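Hot Water Delivery Delay at Kitchen and Bathroom Taps in Clulow House, Jarville

Project report, Building Services II
Mulugeta Wako
August 2019

1. Background

Clulow House is a four-story student residence with a central gas-fired water heater in the basement. Hot water is carried to each apartment by a single riser per stair, with horizontal branches above the corridor ceilings. The original drawings show a recirculation loop on the risers only. The branches are dead legs: when no tap is open, the water in them cools toward the temperature of the ceiling space.

Residents on the upper floors have complained for several years that hot water is slow to arrive. The building office has generally answered by raising the setpoint of the heater. A higher setpoint has little effect on the time taken to clear a cold branch, and it increases standing losses from the tank and the loop. The purpose of this project was to measure the delay, estimate the volume of water run to waste during it, and compare possible changes to the piping or controls.

The project does not deal with heater efficiency, and no measurements were made on the gas side. Legionella control was considered only as a limit on the options in Section 6.

2. Definitions

A draw is any period of continuous flow at one tap. Two periods of flow separated by less than 15 seconds were counted as one draw. The figure was chosen after looking at trial data, where many people closed the tap to soap a dish or a hand and opened it again soon after.

Delay is the time from the start of flow until the water at the outlet reaches the use temperature, taken as 40 °C for all taps. Waste volume is the volume that passes during the delay. A draw that ended before the use temperature was reached has no delay value. These are called incomplete draws and are discussed in Section 5.

Branch volume is the internal volume of pipe between the riser tee and the tap, calculated from pipe length and nominal bore. Fittings were ignored.

3. Equipment and Installation

Each monitored tap was fitted with a turbine flow meter on the hot supply under the sink and a clamp-on thermistor on the tail pipe. Both were connected to a Petkov logger recording once per second while flow was present and once per minute otherwise. Data were collected by hand at the end of each week.

The thermistors measure the outside of the pipe. They respond more slowly than the water, and a correction was needed. It was obtained on a test bench in the lab by passing a step change in temperature through a short length of the same tube, with a bare thermocouple in the stream as reference. The lag depended on flow rate. At full flow it was small compared with any delay measured in the building. At a trickle it was large enough to make individual delay values unreliable, and draws below the lowest calibrated flow were left out of the delay analysis.

Taps were monitored in 3 apartments: one on the first floor close to the riser, one on the second floor at the middle of the corridor, and one on the fourth floor at the far end. In each apartment the kitchen tap and the bathroom basin tap were fitted. Showers were excluded. The mixing valves are concealed in the wall, and the building office did not give permission to open the access panels.

One meter failed early. The turbine on the second-floor basin jammed on a fragment of pipe scale and read zero until it was cleaned. The affected period was removed. A strainer was added upstream afterward, with no further trouble.

4. Results

A total of 2130 draws were logged after removal of the faulty period. Kitchen taps accounted for the larger share in every apartment. The distribution of draw length is strongly skewed, with most draws short and a long tail of dishwashing and bucket filling.

Delay at the first-floor taps was short and did not vary much through the day. The branch there is only slightly longer than the corridor is wide, and the riser is kept warm by the loop. At the second-floor taps the first draw of the morning showed the longest delay, and later draws were shorter if they followed within the cooling time of the branch. At the fourth-floor taps nearly every draw began with a cold branch. The pipe insulation above the fourth-floor corridor is missing over much of its length, as seen from the hatch by the stair door. This fits the fast cooling recorded there.

Measured waste volume was compared with calculated branch volume. If the water moved as a plug, the two would be equal for a fully cooled branch. In all apartments the measured value was greater. Two causes are likely. The leading edge of the hot water mixes with the cold water ahead of it, and heat is taken up by the copper itself. The excess was greatest at low flow. This agrees with the textbook treatment, in which laminar or transitional flow stretches the mixing zone.

Raising the heater setpoint was tested once, by arrangement with the building office, and returned to normal afterward. The delay at the fourth-floor kitchen tap fell slightly. The branch still had to be cleared, and the only gain was that the mixed water behind the front crossed the use temperature a little sooner.

5. Short and Incomplete Draws

The first version of the analysis discarded all draws smaller than 200 mL on the assumption that they were accidental or consisted of drips. On inspection this assumption was poor. A large number of kitchen draws fall under that limit and have a regular shape: the tap is opened to a moderate flow, held, and closed. They look like deliberate use, such as wetting a cloth or rinsing out a cup.

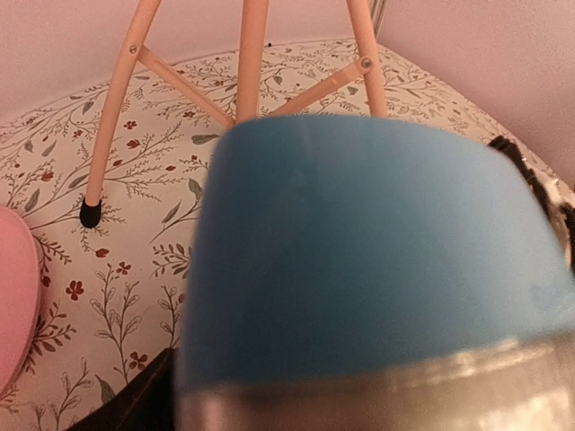
Ruairí Cronin objected to the cutoff on reading the draft, pointing out that a person who rinses one item under the hot tap receives cold water but still pulls hot water out of the riser and leaves it to cool in the ceiling. The energy is spent, he wrote, whether or not the use temperature is reached, and a method that scores only completed draws will report the least wasteful result for the most wasteful habit.

The objection was accepted. The analysis was repeated with all draws above the meter threshold included, and a second quantity was introduced: stranded heat, defined as the heat content of the water left in the branch at the end of a draw, relative to the temperature of the ceiling space. It was estimated from the volume drawn, the riser temperature and the time to the next draw.

Including the short draws has almost no effect on total waste volume. It has a clear effect on stranded heat, particularly in the fourth-floor apartment, where a run of short draws spread over an evening can move hot water partway along the branch several times without any of it arriving. The first-floor apartment is hardly affected.

The estimate has a weakness. It treats the branch as serving one tap at a time, while the kitchen and basin share most of the branch length. Overlapping draws were handled by adding the flows in the shared section, but the clocks of the two loggers drifted apart by a few seconds over a week, and the order of closely spaced draws is sometimes uncertain.

6. Options

6.1 Insulation. Replacing the missing insulation over the fourth-floor corridor is the simplest measure. It does nothing for the first draw after a long idle period. It lengthens the cooling time, so that more of the later draws start with a warm branch. No change to controls is needed.

6.2 Smaller bore. The branches are one size larger than present practice would require for the fixtures served. Replacing them with smaller tube would reduce branch volume and raise velocity, and both reduce delay. The shower flow on the same branch sets a lower limit. The work requires opening the ceiling along the full corridor and would be reasonable only as part of a larger refurbishment.

6.3 Demand pump. A Dramano pump unit at the far end of the branch, started by a push button, would return the cooled water to the cold line until warm water arrives. Waste volume would be nearly eliminated. Stranded heat would not be, and could increase if residents pressed the button for short draws. Use of the cold line as a return also needs approval from the water supplier.

6.4 Extended loop. Extending the recirculation loop along each corridor would give a short delay at all times, at the cost of continuous heat loss from a much greater length of pipe. With the insulation in its present state this option is not recommended.

6.5 Lower setpoint. This was requested by the building office as a way to recover cost. It was not examined in detail. The return temperature of the loop is already near the lowest value allowed for bacterial control.

7. Recommendation and Remaining Work

Option 6.1 should be carried out first, on the fourth floor, and the loggers left in place to record the change. Option 6.3 could be tried in one apartment afterward if the water supplier agrees.

The loggers are due back at the lab in October. Before then the clocks should be synchronized at each weekly visit, the thermistor lag should be calibrated at lower flow, and at least one shower branch should be measured if access can be arranged. The raw files and the bench calibration are stored with the department copy of this report.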